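Chamada para participantes: dia aberto de robótica doméstica em Sodmont

Inscrições até 9 de fevereiro de 2024

A Telstead procura 39 pessoas para o dia aberto do laboratório de navegação em interiores, no edifício Pacheco, em Sodmont. Não é preciso ter formação técnica. Interessam-nos sobretudo pessoas que vivam em apartamento, cuidadores, técnicos de apoio domiciliário e estudantes do ensino profissional.

A visita dura uma manhã. Começa com uma apresentação curta, segue para a sala de simulação e termina com uma conversa em grupo, com café. Na sala de simulação trabalha-se com casas geradas em computador, onde se ensaiam percursos de uma divisão para outra: abrir portas, atravessar o vão, chegar junto de uma cama ou de uma cómoda. Cada participante escolhe um percurso, dá a instrução por palavras suas e preenche uma ficha sobre o que esperava que acontecesse.
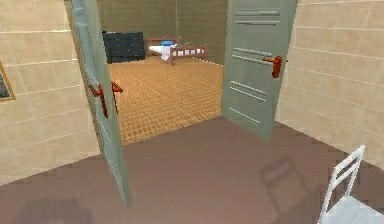 Csenge Tóth escreveu-nos depois da sessão de novembro que a parte das portas foi a mais útil, que em casa da mãe o problema é sempre passar do corredor para o quarto, e que gostaria de ter tido mais tempo para repetir o exercício. Nesta edição, o tempo por pessoa no simulador passa para 17 minutos.

O que pedimos
Ter 18 anos ou mais.
Compreender português falado e escrito.
Estar disponível durante toda a manhã.
Assinar a declaração de consentimento à chegada. As fichas são guardadas sem nome.

O que oferecemos
Almoço na cantina do edifício.
Reembolso do bilhete de autocarro a partir de Droston, mediante entrega do talão.
Certificado de participação, para quem o pedir.

O simulador usa-se sentado, com ecrã e teclado. Quem precisar de letra ampliada ou de acompanhante deve indicá-lo na inscrição. A entrada faz-se pela porta lateral e há elevador até à sala 609. O estacionamento no pátio fica reservado a pessoas com mobilidade reduzida.

Para se inscrever, envie nome, contacto telefónico e duas linhas sobre a sua situação (profissão, tipo de casa, se cuida de alguém) para a receção da Telstead, ou ligue para a extensão 2870. As respostas seguem por ordem de chegada. Quem ficar em lista de espera é contactado em caso de desistência.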